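# Training a button-pressing policy on randomized rooms

If you've ever trained a policy in one tidy simulated room and watched it fall apart in the next one, this walkthrough is for you! We'll use the Plasura task set, and the job is pressing colored buttons on an equipment rack. It's a small task with a lot packed into it, and I've had more fun with it than with anything else this year.

You'll need a working Plasura install, the Jutau trainer, and a GPU you can leave alone overnight.

## 1. Set up the task

Start a fresh project and load the rack task:

```
plasura new rack-buttons
cd rack-buttons
plasura preview --seed 17
```

The preview opens a window with the arm, the table and the rack. Spin the view a few times before going on. The buttons are tiny next to the gripper, so a small error at the wrist matters a lot. 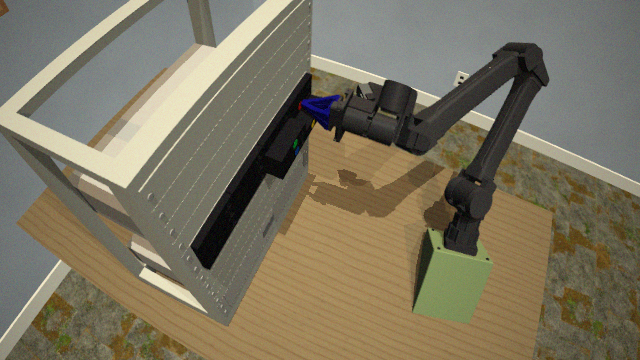 Now open `task.yaml` and set the goal color to `random`. The policy gets the color as an input at the start of each episode, and pressing any other button ends the episode with no reward. Don't soften that rule. I tried partial credit first and got an arm that happily mashed whatever was nearest.

## 2. Turn on the variation

Under `randomize`, switch these on one at a time, and preview after each:

- `surfaces` - wood, wall and floor textures
- `rack_finish` - colors of the frame and panels
- `camera` - position and tilt
- `lights` - direction and strength

Leave `button_layout` for last. It's the hard one, and the method depends on it: if the layout never changes, the policy can learn a place on the rack and ignore the color completely.
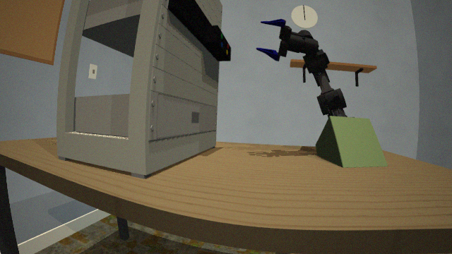
*The rack task from a low camera, gripper open and clear of the buttons.*

## 3. Train in two stages

Stage one uses a fixed layout until the success rate levels off. Stage two starts from that checkpoint with everything moving.

```
jutau train --stage 1 --envs 61
jutau train --stage 2 --resume best
```

Expect an ugly dip when stage two begins. Mine dropped to 19 percent and I nearly killed the run - please don't! By morning it was at 98 percent on held-out layouts, and I may have cheered at my laptop.

## 4. Check it properly

Run the evaluation with seeds you never trained on, and break the results down by color. An average can hide one button that always fails. If you find one, look at the `lights` range first, as dark shadows on the black housing were my biggest source of misses.

Next up for me is trying the same recipe with two presses in a row. The config is already in the `sequence` branch if you want to get there first.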